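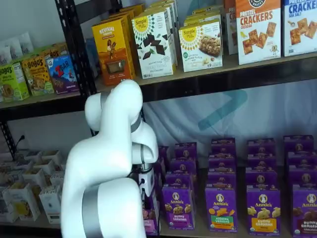 Snack shelf day

I have been putting this off since June, and this morning I finally ran out of excuses. The snack shelf got a going-over. All of it, top to bottom, including the back where the boxes go to be forgotten.

Some background for anyone new around here. When we moved to Ciltstead we ended up with a kitchen that has lovely tall windows and almost no cabinets, so the dry food lives out in the open on a black metal shelving unit, the kind with the little holes punched all the way up the posts so you can move the shelves wherever you want. Hwa-young Yang (my sister-in-law, and the most organized person I have ever met) told me open shelves would force me to be tidy. They did not! They just let everyone see that I am not.

So, the rules I came up with over my second coffee. Boxes stand up with the fronts facing out. Bags go together at the far end where they can slump on each other and not take anything down with them. Same thing lines up behind same thing, like at the store, so when you take the front one there is another one waiting. And nothing gets put back until I have found the date on it and read it out loud, which felt silly for the first couple of boxes and then got kind of fun.

The Bobo's boxes are the ones I care about most. There's a green one and a yellow-and-orange one up there, and next to them the blue Z Bar box with the mountains on it, which in my head belongs to the kids and in practice gets raided by me at four in the afternoon. Then the Revival boxes on the other side of the post. I went a little overboard on those. They look very cheerful all lined up, though, and I am not sorry.

The purple boxes went on the lower shelf because that's kid height, and I would rather they help themselves than ask me for something every twenty minutes. I know people have opinions about this. Bo-ram Jin keeps her whole stash above the fridge and her kids have simply learned to climb, so I think we come out even.

Can we talk about dates for a second? I grew up in a house where the date on a package was more of a conversation starter. My mother would sniff it, shrug, and put it in your lunch. I am a bit more careful than that, but I also don't throw out a perfectly good box of something the minute the calendar flips. "Best if used by" is about the food being at its best. Stale is sad, sure, but you can crumble stale over yogurt.

What does drive me nuts is finding the thing. Every company hides it somewhere different! Top flap, bottom flap, stamped into the cardboard with no ink at all so you have to tilt it at the window like a jeweler. The nicer ones give you a pale patch with the code printed right on it, and even then I'm turning my head sideways and squinting. 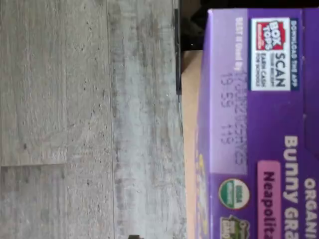 I did at least come up with a system for afterward. Once I've found a date I write the month on a strip of masking tape and stick it on the front, big enough to read without my glasses. Anything coming up soon goes to the front of its row. I had 3 boxes that needed to move up and one that needed to become a crumble topping that same evening (it was great, I'll post it if anyone wants it).

Oh, and the Box Tops thing. I had totally forgotten you scan the receipt now. I spent years cutting those little rectangles out and keeping them in a jar, and I still feel a pull toward the scissors whenever I spot the logo. So there's now a clip on the side of the fridge for grocery receipts, and we'll see if I keep it up past next week.

Next is the spice drawer, and I'm dreading it. There are two cinnamons in there that I know of.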